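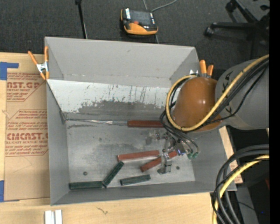 Fig. 1. The block bin: three red, three green, gripper over one of the reds.

Week 5 handout - learning to pick from a bin

Last time we got as far as "train a network to score grasps" and ran out of clock, so let's pick up there. The paper for this week is the Plindura one (link on the course page, read sections 2 and 4, skip the appendix unless you like proofs).

The setup is simple. Long blocks, two colors, a gray bin. The policy gets a picture and has to pick a spot and a wrist angle. I like this task because the angle matters so much! A cube forgives you. A long skinny block doesn't - grab it the wrong way and it spins or shoots off sideways. Look at the red block lying along the seam at the foot of the slope, then at the ones out on the floor. Same shape, very different problem, and I want you to think about where you'd put the fingers for each.

The method has two parts:

1. A grasp scorer, trained on 561 labeled attempts. Success is 1, everything else is 0.
2. A "nudge" action. If no grasp scores high enough, push a block first and look again.

The Beltby baseline has part 1 only. It cleared 84 percent of blocks in their tests, and adding the nudge took that to 99. Big jump, but before you get too excited, check how many test bins they ran. It's 32. Is that enough? (Bring an opinion.)

One more thing people mixed up last February: the threshold for nudging was set by hand, it isn't learned. Okell tries to learn it and we'll get to that in week 6.

For next time: sketch one bin layout where a nudge makes things worse, and write a paragraph on how the scorer could have spotted it. Half a page is plenty. Hand it in at the Moncrieff lab before noon.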